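使用済みパソコン分解・部品回収事業 進捗報告書
報告年月:2018年12月
提出者:ナカシッツ事業室 今井 茂

1.報告期間の概要
本事業は、事業所等から引き取ったデスクトップ型パソコンを分解し、再使用可能な部品と資源として売却する金属・基板とに仕分けるものである。6月の事業開始以降の受入台数は837台、うち分解を完了したものは431台となった。年度目標の1000台に対し、受入は概ね計画どおりであるが、分解工程に遅れが生じている。

2.作業場所の整備
市川作業所では、波形のアルミ壁面の手前に灰色の取付板を設け、板上に固定具5個を横一列に配置した。壁面の上部には幅の広いアルミのレールが通っている。
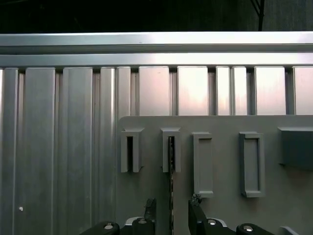
作業場所を一か所に集約した理由は何か。
受入から仕分けまでの移動を減らし、部品と管理票の照合を同じ場所で行うためである。集約前は照合漏れが散見され、月末の棚卸しに支障を来していた。

3.電源ユニットの取扱い
電源ユニットは、ラベルの記載内容を管理票に転記したうえで取り外す。製造者名及び認証表示の有無は再使用の可否判定に用いる。ラベルが判読できないものは再使用の対象から除外し、金属資源に区分する。配線の切断は原則として行わない。
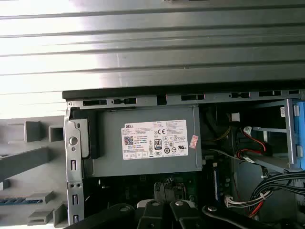
図2 筐体内の電源ユニットとラベル(DELLの表示があるもの)

4.基板及びメモリの回収
マザーボードは、メモリ、プロセッサの順に部品を外した後、筐体から取り出す。メモリは規格別に静電気防止袋に収め、プロセッサは端子面を保護して保管する。手順書は第2版に改め、トゥルケヴラ作業所にも配付済みである。

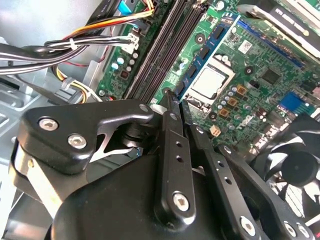 ルス・ワンカからは、メモリの規格別区分は現行のままでよいが、容量の記入欄が管理票にないため、出荷時に再確認の手間が生じているとの指摘があった。次回の様式改訂において記入欄を追加する。

5.今後の予定
未分解分の処理を優先し、新規の受入は月ごとに上限を設けて調整する。プロセッサの売却先については、イソとの協議を継続中であり、条件が定まり次第、別途報告する。予算の費目間流用は現時点で予定していない。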